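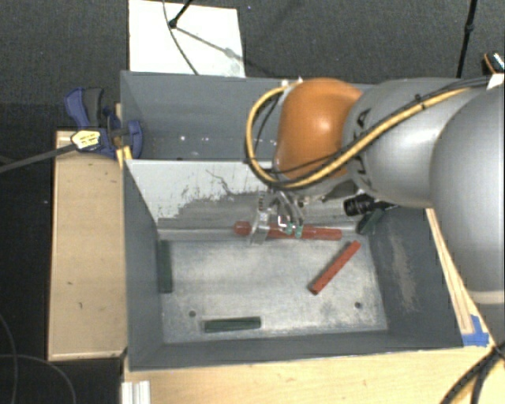
3.2 Wear in the sorting bins

I went into this part of the study thinking paint was a side issue. I had a notebook full of questions about how people at the Drutia workshop sort and return their parts, and the bins were just where the parts lived. Then Anca Sima, who has worked there far longer than I've been studying it, told me to stop looking at the parts and look at the metal, so I did (and lost most of November to it!).

We ended up surveying 76 bins. The ones I kept going back to were the two-compartment kind, with a divider running lengthwise, like the one in Figure 4. I'd expected the floors to look the worst, and they do get scuffed and cloudy. What surprised me was the divider. On slanted dividers the coating chips away in big ragged patches, and you can run your thumb along the boundary and feel the step.

Figure 4. Two-compartment metal bin with red and green bars in the front compartment. Note the chipped coating on the divider and the long scraped patch on the right wall.

Delia Manole and I scored every surface separately on a scale from one to five, then sat down with coffee and argued about the ones where we disagreed. Most of those were side walls. I tended to call a long scrape a four and she'd call it a two, on the grounds that a single scrape is still a single scrape. We settled on scoring by area, which I still think undersells the deep ones, but it did make our numbers match a lot better. The full score sheets for all 355 surfaces are in Appendix B.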